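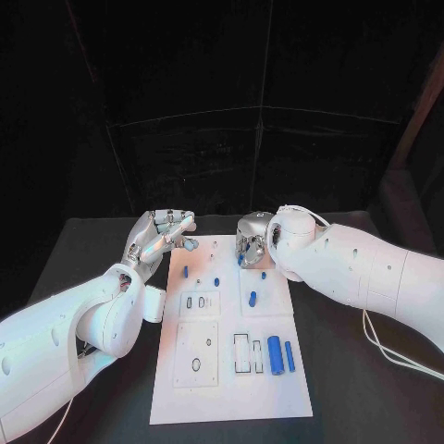
4. Recording peg insertion trials

By now both arms should be homed and you have, I hope, had a cup of coffee, because this part rewards a bit of patience. It follows the way Jihad Mahasneh ran the Skelport study, where the hand and the gripper share one board and the policy learns from 100 demonstrations per peg size.

1. Lay the board flat, with its long side running away from the arms, and press on each corner. If it rocks, shim it now.

2. Stand the blue parts on the board, pegs and cylinders alike. Small differences in where you put them are welcome (the policy needs to see them!).

3. Bring the hand in palm down with its fingers slightly curled, and leave room for the gripper to pass.

4. Close the gripper on a small peg, lift it clear, and wait 3 seconds before you start recording.

5. Guide the peg to its opening at an easy pace, let go, and back straight out. Mark the trial as seated or not seated.

Caution: Check the slack in both arm cables before every run. A cable that snags at the wrist can pull a peg sideways, and the force log will look like a bad insertion.

Note: Please keep your failed trials. In the Plornby comparison we threw out 47 of them in a fit of tidiness, and the retrained policy got noticeably worse at recovering from a tilted peg.

When the set is complete, save it under the board name and go on to section 5.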